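# Sweaters and knits: questions we get at Tindunside

Last updated 2021-05-28 by Malou Skov

**Do I need a table to fold a sweater?**

No. A made bed works well and most people have one. Pull the bedspread smooth first. If the bed is soft, press down with your palm as you go.

**Should I hang knits or fold them?**

Fold them. A hanger leaves bumps in the shoulders, and heavier sweaters get longer over a winter. Thin cardigans can hang for a day or two between wearings.

**My sweater comes out of the basket in a heap. Where do I start?**

Find the neck. Hold it up by the shoulders, let the rest drop, and lay it down front side to the bed. Then pull the hem straight and bring the sleeves out to the sides. Small wrinkles can stay. Dark knits are easier to sort out on a light bedspread, where the outline shows.
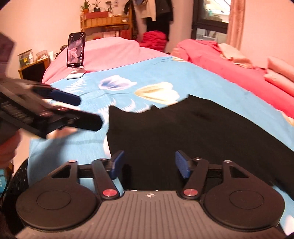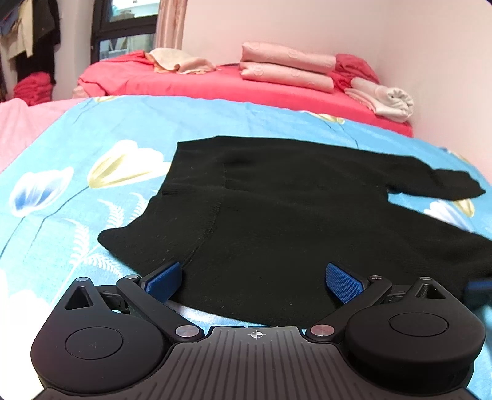

**How do I fold it once it's flat?**

1. Fold one side in toward the middle, sleeve and all.
2. Turn the sleeve down so it runs along the body.
3. Do the same on the other side.
4. Bring the hem up to the neck, then fold once more if your drawer is shallow.

Kobe Smits folds his in thirds from the hem and stands them on edge in the drawer. That works too – just keep the row snug or they slump.

**What about a thick turtleneck?**

Leave the neck up until the last fold, then lay it over the top. Thick knits do better on a shelf than in a drawer.

**How high can I stack them?**

We stop at 7 on the shelves in Saltness. Put the heavy ones at the bottom.

**My black sweater picks up lint from the bed. What can I do?**

Turn it inside out before you lay it down, and fold it that way. A lint roller handles the rest. Fleece blankets are the worst for this, so move them off to one side before you start.

**Can I fold a sweater that is still a little damp?**

Please don't. Leave it flat on a towel overnight and turn it over in the morning. Folded damp, it will smell by the end of the week.

**Do I have to wash everything before putting it away in spring?**

Anything you have worn, yes. Moths go for sweat and food stains. Unworn pieces only need a shake and some air.

**Can I drop off sweaters that need mending?**

Yes. Small holes and loose cuffs are fine. We took in almost 200 pieces in January and the wait was long, but it is shorter now. Pin a note to the spot that needs work and ask for Bjartur Frandsen at the desk.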